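**Progress note to the Takinano fund, Nov 23, 2020**

Thank you again for your patience with us this fall. The open day at the Limsakul hall finally went ahead, and I'm so pleased to tell you that 144 people signed up for it – far more than we had dared to hope for back in June!

We kept the main demonstration close to everyday life, with the arm tidying a table of bottles and scrap paper.
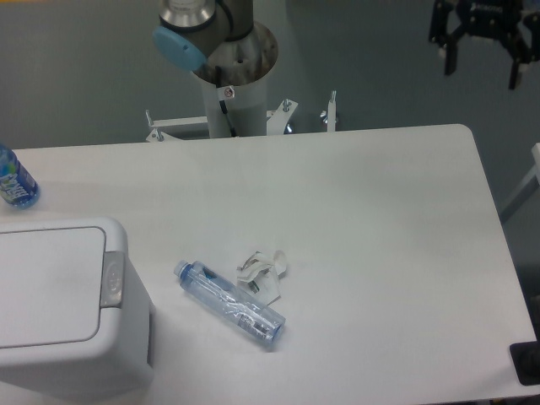

Visitors from Semard stayed well past their slot and asked very good questions, mostly about cost and how long the gripper pads last. We have promised them a written answer.

On the money side, we have spent $2,116 of the grant so far, and $482 of that went on printing and room hire. The second visit, to Fatden, is still being arranged – I'll write as soon as we have a date.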